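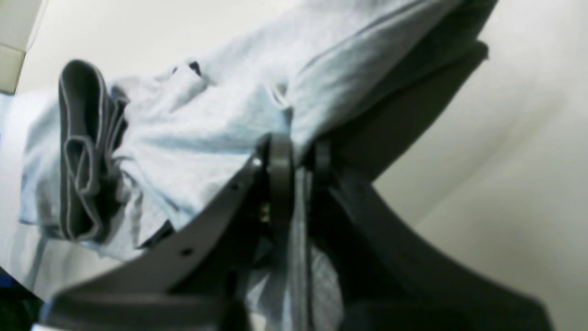 Why does the Kimau washer stop with water inside and show code F5?

The drain pump did not empty the drum in the allowed time, so the machine stops before the spin and keeps the door locked.

Ticket: washer 2, ground floor laundry, MacDonald building
Opened by: Chantal Ouellet
Handled by: Géza Csizmadia
Status: closed, with one open remark at the end

Reported problem

Chantal wrote that the washer stopped two times in the same morning. The first load was towels, the second was mixed. Both times the display went to F5 and the door stayed closed. She turned the machine off and on, and after the second try it drained by itself and she could take the clothes out. The spin was not done.

She also asked if it is the same fault as we had in April. I looked in the old ticket. In April it was the door switch and the code was different, so I treat this one as new.

First check, 9:20

I ran the short drain program with no load. The pump started and I could hear it, but the sound was uneven, like it takes air. The water went down slowly. After 74 seconds there was still water at the bottom of the drum. Washer 1 is the same model, and with the same program it was dry much earlier.

I opened the small cover in front and let the rest of the water out by the emergency hose into a flat tray. Please have more than one tray ready. I had one, and I had to mop.

In the filter I found lint, a hair clip and a piece of hard plastic from a shirt collar. The impeller behind it was turning free by hand. I cleaned the filter, closed it and repeated the program. It was better, but still slower than washer 1.

Reply from Marwa Younis (Neltach service desk)

Hello Géza, thank you for the clear notes. When the filter is clean and the drain is still slow, please look at the hose behind the machine before you order a pump. The end of the hose should not be pushed too deep in the standpipe. Please also tell me the height of the pipe if you can measure it.

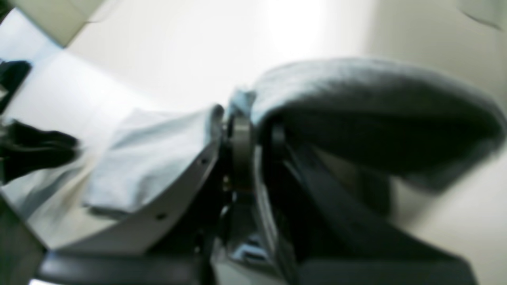

Second check, 14:00

Lorne Perron helped me to pull the washer out from the wall. The hose was bent flat just behind the left back foot. I think the machine moved backward little by little during the spins, until it was standing almost on the hose. The end of the hose was also too deep in the pipe. I did not measure the pipe height, sorry Marwa.

What we did:

Turned the hose so it goes in a wide curve.
Pulled the end up to the mark on the rubber and fixed it with a new clip.
Set the feet again with the level and tightened the lock nuts.
Left a hand width between the machine and the wall.

The hose had a white line where it was bent but no leak. I would still like to change it. Lirnomum has a replacement in the catalog with the same diameter.

Test after the repair

One full cotton program with towels, final spin at 400. No code. Then one more drain program without load, and the time was the same as on washer 1.

Closing

Chantal confirmed that her next wash finished normally. Sarmīte Lukoševičius approved the new hose, and I will put it on when it arrives. If F5 comes back before that, please do not restart the machine many times, write in this ticket and I will open it again.

Open remark: the feet of washer 1 are also loose. I will make a separate ticket.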